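Table (furniture)

A table is a piece of furniture with a raised flat top, used for eating, working, playing games or setting things down.

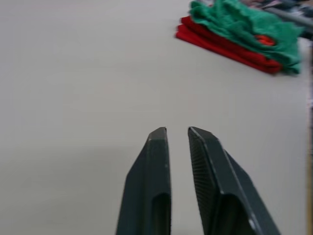

What separates a table from a desk?

A desk is a table meant mainly for reading and writing, and it usually has drawers or a place to keep papers. A table may be used for the same work, but it is not made for that purpose alone. The two words overlap in daily speech, and furniture sellers do not always keep them apart.

Parts

The flat upper part is called the top. It rests on legs, on a central column known as a pedestal, or on a pair of trestles. Many tables also have an apron, a narrow band fixed under the top which joins the legs and keeps them steady. Stretchers are bars that run between the legs nearer the floor. Some tables can be made longer with spare sections called leaves, which are either hinged at the side or stored apart and dropped into a gap in the middle.

History

Small tables were known in ancient Egypt, where they were used to keep objects off the ground. The Greeks and Romans ate from low tables placed beside couches. In the great halls of medieval Europe, boards were often laid over trestles for a meal and cleared away afterwards, a habit that survives in the English word "board" as a term for daily meals. Heavy tables with fixed legs became more common in the sixteenth century. The gateleg table, with hinged leaves held up by swinging legs, was widely made in England in the seventeenth century.

Materials

Wood remains the most usual material. Stone, glass, metal and plastic are also used, either alone or together. Solid wood swells and shrinks with the dampness of the air, so a wide wooden top is normally fixed in a way that allows it to move. Pale tops show stains more readily than dark ones, while dark tops show dust.

Types

Dining tables are made to be used with chairs of ordinary height. Coffee tables are low and stand in front of a sofa. Bedside tables are small and often have a drawer. Nesting tables are sold in sets of decreasing size, each fitting beneath the next. Folding tables are common in schools, markets and village halls.

See also

Bench
Desk
Sideboard
Trestle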